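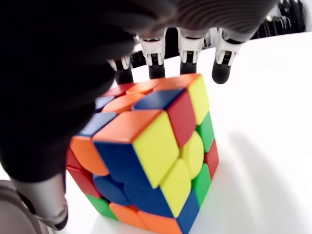

Cubes out again: back to the beginning, layer by layer

Nirilar Puzzle Circle newsletter
November 10, 2024

Quick one this month as the print deadline crept up on me. Cubes. Mostly cubes. If you only do wooden burrs or jigsaws skip to the notices at the bottom, I won't be offended.

We're going back to basics on the ordinary 3x3. Lots of new faces since the Drutell open day, and a fair few of the old faces confessed over tea that they can do one side and then get stuck. One side is fine. One side is where everybody starts. But there's a catch in it which I'll get to.
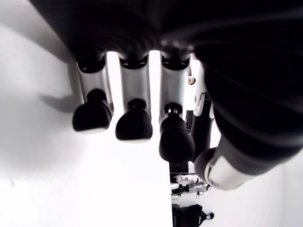
Bridget Halloway
Newsletter editor and keeper of the cube box

Right. The catch. A side that's all one colour isn't the same thing as a finished layer. You can have nine lovely yellow tiles facing you and the pieces behind them all in the wrong order. Turn it over in your hands and look at the rim. If the colours round the edge don't match the centres next to them, you've got a face, no layer, and you'll have to undo some of it. Sorry. I did this for most of a winter.

So, start with the centres. They don't move about. On any normal 3x3 the centre tile tells you what colour that side is going to be, however bad the scramble is. Yellow centre, yellow side. No arguing with it. Edges have two colours, corners have three, and an edge can never turn into a corner. Sounds daft written down but it saves a lot of hunting.

The cross first. Four edges round one centre, and each one has to agree with the side centre next to it as well. Take your time here. Most people rush the cross, then wonder why nothing fits later. Pick one colour and stick with it for a month, so your eye gets used to looking for it. I always start on yellow, half the group start on white, there was nearly a row.

Then corners. Find one in the bottom layer, park it under the gap it belongs to, bring it up. If it goes in twisted, take it out and try again from the other side. Don't force it with a fingernail (yes, I have seen this).

Middle layer after that, then the last layer, which is the bit with the sequences to learn. The printed sheet has them all, large type on one side and normal on the other. Keep it next to you. It isn't cheating, and you'll be surprised how soon your hands stop needing it.

A word on stickerless cubes, as I was asked. I like them. Coloured all the way through on most of the ones we have, so nothing to peel and nothing to get grubby at the corners. The glossy ones can be slippy if your hands are cold. The old stickered ones have their fans and there are plenty in the box for anyone who prefers them.

And put it down on something. A plain table in good light, pale if you've got one, and rest the cube on it between turns while you think. Orange and red are a nightmare under a yellow bulb. I spent a whole evening at home with a red edge I was sure was orange. Changed the lamp, done in ten minutes.

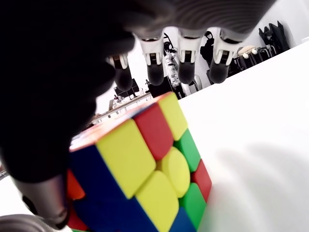
HANDLING AND CARE

Loads of wear comes from people turning a layer before the last one has quite lined up. It catches, you push, something pops. Line it up, then turn. If a piece does come out, don't guess where it goes! Bring the lot to me in a bag. A cube put back together wrong may not be solvable at all, and the next person to borrow it will think it's them.

Stiff cubes: one small drop of Flisirus in the gap, turn every side a few times, wipe. One drop. Somebody used half a bottle on the big one and it was like holding a fish. Let it sit overnight before it goes back in the box.

Grubby cubes: damp cloth, bit of washing up liquid, dry it properly. Not the dishwasher. Not the radiator afterwards either.

Borrowing is the same as before. There are 77 puzzles in the lending box at the moment and they go out for a month. Write it in the book, write it again when you bring it back. Quite a few entries just say "cube", which dosen't help me much. Colour, size, anything.

Scrambling for a partner: twenty or so turns is plenty, no need to go on for ever. Then put it down in the middle of the table and take your hands away. Fifteen seconds to look at it from wherever you're sitting, then pick it up. Good habit even if you never time yourself.
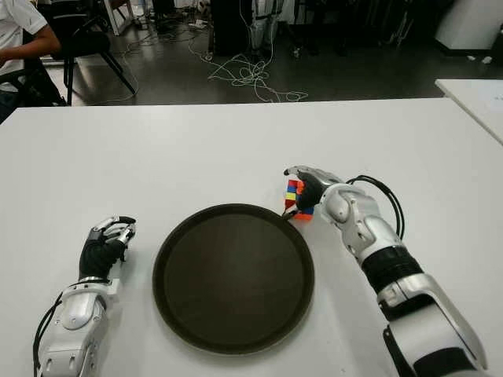 Trays, while I think of it. A round one with a raised rim is handy for the little puzzles with loose bits, keeps them off the floor. For cubes you don't really need it, but it does mark out your own patch when there's several of you at one table. Bring one from home if you have one spare. Any colour, as long as it sits flat.

NOTICES

Beginners' cube table runs for two hours from 2 pm at the Drutell rooms, last Thursday-type slot has gone so please check the noticeboard for the new one. Tea as usual, bring a mug.

Yoon have put by a shelf of 3x3s for members, mention the circle at the till. They will also take old cubes for parts.

The puzzle sale made £1320, brilliant, thankyou to everyone who carried tables. Part of it is going on better lamps. See above re orange.

Jigsaw swap is on for late November. Please count the edges at least before you bring one in.

Lost: one blue corner piece from a mini cube, probably under a radiator. Found: reading glasses, tartan case, in the cube box.

Next issue I'll do the last layer sequences properly. Bits and pieces for it to me by the end of the month please.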